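Craft knife (pen type)
From the Stondix Craft Encyclopedia, the hobby encyclopedia written by its users

A pen-type craft knife is a small cutting tool with a short pointed blade at one end of a slim handle. You hold it the way you hold a pencil, and that's pretty much the whole appeal! I've been cutting paper with these things since I was a teenager, so I took on this entry when it came up for a rewrite in August (the old version was mostly about box cutters, which have their own page).

Other names
Hobby knife, art knife, paper knife, pen knife. That last one causes trouble, because most people hear "pen knife" and think of the folding kind that lives in a pocket. In the Skustska paper-cutting club we just say "pens," and new members get confused for a week or two.

Parts
The handle is usually a plain round barrel, in metal or plastic. Mine are seven inches long with the cap on. Behind the blade you'll often find a collar that you twist to loosen the grip, then the blade slides out. Some of the cheaper ones have the blade fixed in place for good, and when it's dull you throw the whole knife away, which I've never liked much.

Then there's the cap. I have strong feelings about caps. A clear one lets you see the point, so you know before you pull it off whether the tip has snapped. A solid colored one hides everything, and I have more than once uncapped a knife and found nothing useful in there.

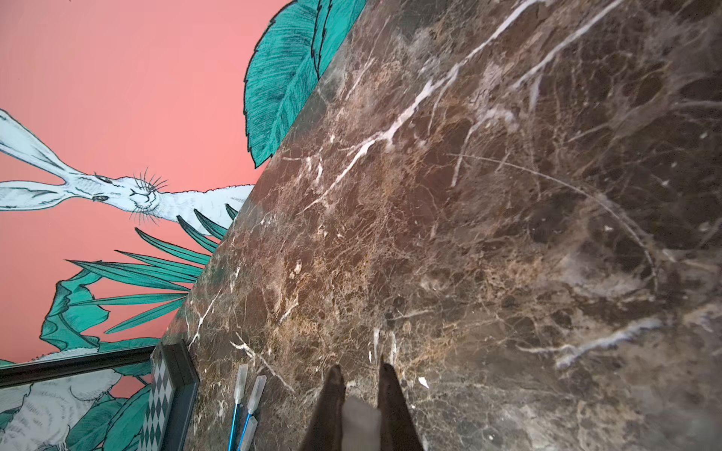
Two blue-handled craft knives with clear caps over the blades, side by side on brown marble.

Colors
Handle color doesn't mean anything officially. Lots of us use it as a code anyway. I keep blue for paper and red for anything sticky, like tape or vinyl, since adhesive gums up a blade fast and then it drags through good paper and tears it. My Grodier set came as a pack of 10 in mixed colors, and the system sort of invented itself from there.

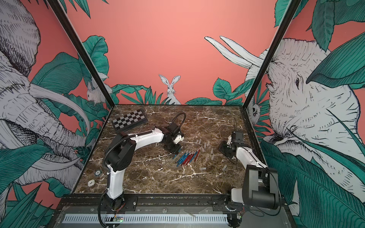

Storage is where people really differ. Some keep their knives in a roll, some in a tin, and plenty of folks (me included, on a bad day) just leave everything spread across the table until the project is done. If you go the table route, cap everything first and point it all the same way. You reach for the handle end without looking, and you want it to be the handle end.

A jar works too, with the caps up. I'd skip the jar if there are little kids in the house.

Surfaces
Use a cutting mat. Please! Stone is lovely to look at and terrible to cut on: the point goes dull almost right away, and it skates when you press. I do all my sorting and layout on a stone top and then drag the mat over when it's time to cut. Glass has the same problem, although stencil people swear by it and will tell you so on the talk page.

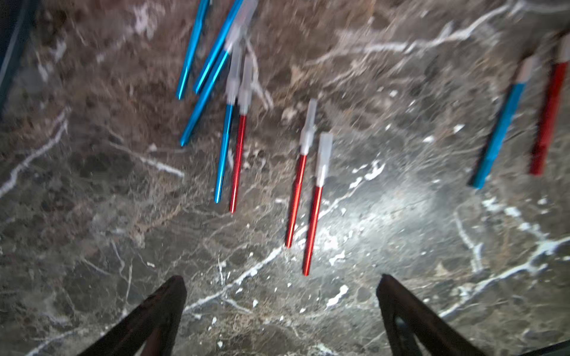

Slim tools in metallic blue and red with translucent white ends, on dark veined marble.

Blades
Change them more often than you think you should. I once kept a tally through a big layered paper map of the Hồ waterfront, a piece with 980 separate cutouts, and I went through 7 blades. The last one should have gone two blocks of houses earlier, and you can see it in the corners if you get close.

Old blades go in a lidded tin with a slot in the top. Tape it shut when it's full and check what your local trash service wants done with it.

See also
Box cutter; Cutting mat; Scalpel (craft use); Swivel knife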